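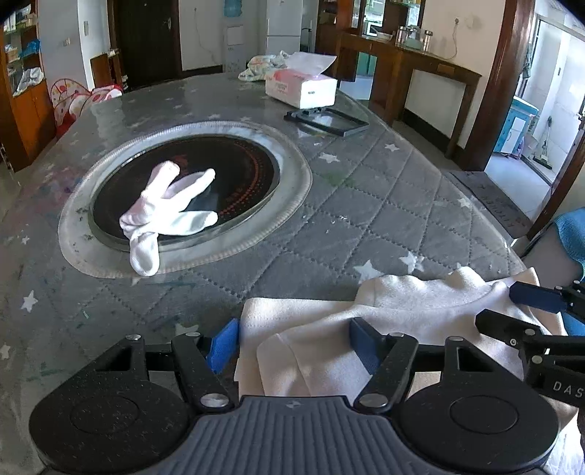
Wileo laundry table set, README. Notes on small-item folding at one long table, kept by Joyce Sang and Atieno Masanja. Clothes come out of the basket, get folded on the near end, then go to the shelf. The cloth with the white stars stays on under the clear cover, stains and all, and the tissue box lives toward the far end. Don't clear it off, the layout notes assume it's there. Fleece gets laid out flat first, then folded in. Small white stuff can sit on the dark round panel till its turn.

Whats in here
1000 fold notes, plain text, one per item
12 garment types, list in types.txt
layout notes for the table, March version

Naming
item type, then fold number, then initials. JS or AM. Older ones say LY (Lai-ching Yu), same rules, leave them.

Folding rules, short version
Smooth the near edge last. Sleeves in before you roll. Gloves and socks stay as pairs, never stacked on a garment. A bunched corner is still "folded" if the near edge is one clean roll, see below.

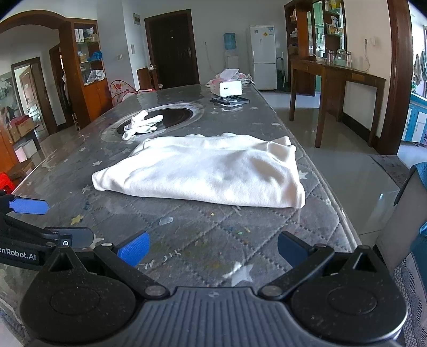
White garment, folded, near edge rolled. Gloves set behind it.

Known problems
"towel" and "cloth" got mixed up in 13 notes, fix pending
white on white items are easy to mislabel, check teh type twice
no notes yet for anything with buttons

Questions to Joyce. Table changes go to Aurelio Zabala before you move anything.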